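Zarkton Gripper Comparison

The Zarkton Gripper Comparison is a bench program for testing robot end effectors, run by the Plalmont Institute for Applied Handling. It compares parallel grippers on small household and office objects and publishes the results as a set of scored trials. The program is named after the Zarkton test protocol, which sets the rules for object placement, lighting and scoring. It is directed by Aba Essien, an engineer whose earlier work dealt with finger wear in packing machinery.

Background

The institute began the program after several partner workshops reported that published grip force values told them little about how a gripper would behave on light or thin objects. A gripper that holds a heavy block well may push over a slender item before its fingers close. The protocol therefore gives equal weight to approach, closing and release. Lifting strength is recorded but does not enter the main score.

The first round of trials opened in January and covered 2 grippers, the Shezi and the Mernard. Both were fitted to the same arm and driven by the same controller, so that differences in the scores could be traced to the grippers themselves.

Test setup

Trials take place on a plain, light-colored tabletop with a fabric backdrop. The object set contains 19 items, among them small desk flags, trays, cups and writing tools. Upright items with a narrow pole are placed in a separate group known as the standing class.

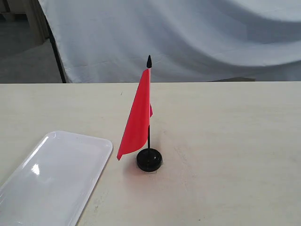
Objects in the standing class may be gripped at any height, provided that the base does not slide more than 21 millimeters before the lift. A trial ends when the object has been set down upright and the fingers have opened fully. If the object falls, the trial is scored as a failure, even when the gripper later recovers it. Cloth and other soft parts may be touched but may not carry the full weight of the object.

Each gripper completes 2,000 trials in a round. Fingertips are inspected at fixed points during the round and replaced only if they are torn or loose.

Cameras

The protocol calls for two views. A fixed camera records the whole work area and is used for scoring. A wrist camera records the area in front of the fingers and is used by the controller during the approach. The wrist view must include both fingertips, so that finger position can be checked against the value reported by the drive. Operators make this check with the fingers closed and again with the fingers open.
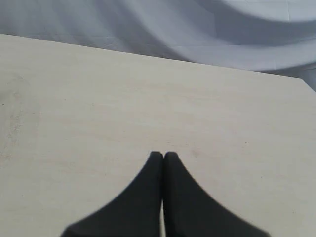
Why are the fingers checked in the closed position?

A closed grip gives a clear zero point for the drive. If the controller reports that the fingers are shut while the camera shows a wide gap, the drive must be calibrated again before any trial is counted.

Results

In the first round the Shezi scored higher on flat and rigid items. The Mernard scored higher in the standing class, a result the institute linked to its slower closing speed. Neither gripper led in every group, and no overall winner was named. The full tables were released on 7th December with the scoring sheets and the controller settings.

Limitations

The object set contains no wet, hot or fragile items. Only one arm was used, and reviewers noted that a stiffer arm might narrow the difference in the standing class. A second round with a longer reach is planned under the same scoring rules.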